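I gave up on reading goals in June. For 2 years I had tracked every page in a spreadsheet, and the last total I wrote down was 3,113. I could not tell you much about what was on them.

Now I read for 30 minutes before work, with my phone in my bag. Some mornings I get through a chapter – some mornings it's four pages.
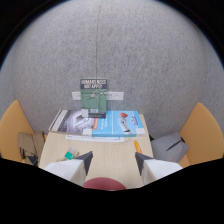
Humans Need Not Apply, standing at the back of the table.

Santosh Lodhi got me to stop finishing books I don't like. He drops them at page 50 and feels fine about it. I still feel a little bad, but I've quit three so far. 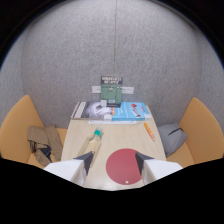 Booth seats and gray felt walls.

Next up is a long history of canals that my sister keeps asking me to return.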